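Grendmont Wine Growers' Association
Minutes of the ordinary meeting, Mar 8, 2019
Place: tasting room of the Plonderlow cellar

1. Opening
The chair opened the meeting and the agenda was accepted with one change: the point about labels was moved before the point about the barrel order. The minutes of the February meeting were approved. One member asked to correct the word "filtered" to "fined" in the part about the white blend, and this was done.

2. Labels for the rosé
The printer sent two proofs. The members prefer the cream paper, but the text on the back is too small to read in a restaurant. It was also said that "notes of wild strawberry" stands on too many bottles in the region. After some discussion it was agreed to keep the strawberry and to take out the word "wild". The new proof must come before bottling starts.
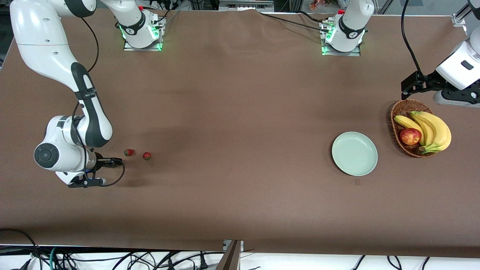
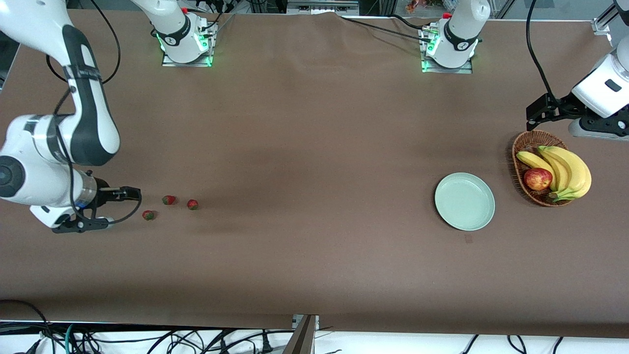
3. Barrel order
The offer from Bresis was compared with the offer from last year. The price for one new barrel of medium toast is 585 dollars, with delivery to Plonderlow included. Two growers would like to use less new oak for the Pinot Noir, as the 2017 wine still tastes more of vanilla than of fruit. Others answered that this wine needs one more year in bottle. Decision: order only for the red reserve, and keep the Pinot Noir in used barrels. The secretary will write to Bresis.

4. Kpodo vineyard
The pruning on the upper rows is finished. The lower rows are late due to the rain in February, and the tractor can not go in yet. The repair of the drain will cost 1,940 dollars. A second offer of 1,717 dollars does not include the gravel, so the two are difficult to compare. The members asked for a full price in writing before they decide. This point stays open.

5. Spring tasting
The tasting will be in the same hall as before. It was proposed to pour the rosé first and the reserve last, and to serve only bread and a mild cheese. Last year the smoked cheese was too strong and visitors could not taste the whites well. Agreed. We need 300 glasses, and the rental company must be told that we want the small tulip shape. Water and spit buckets should be on every table this time.

6. Other matters
The thermometer in the cold room shows a wrong value and will be replaced. The key to the sample cabinet is still missing. Members who have bottles from the blind tasting at home are asked to return the empty ones too, with the numbers on them.

The meeting was closed after point 6. The date of the next meeting will be sent by e-mail.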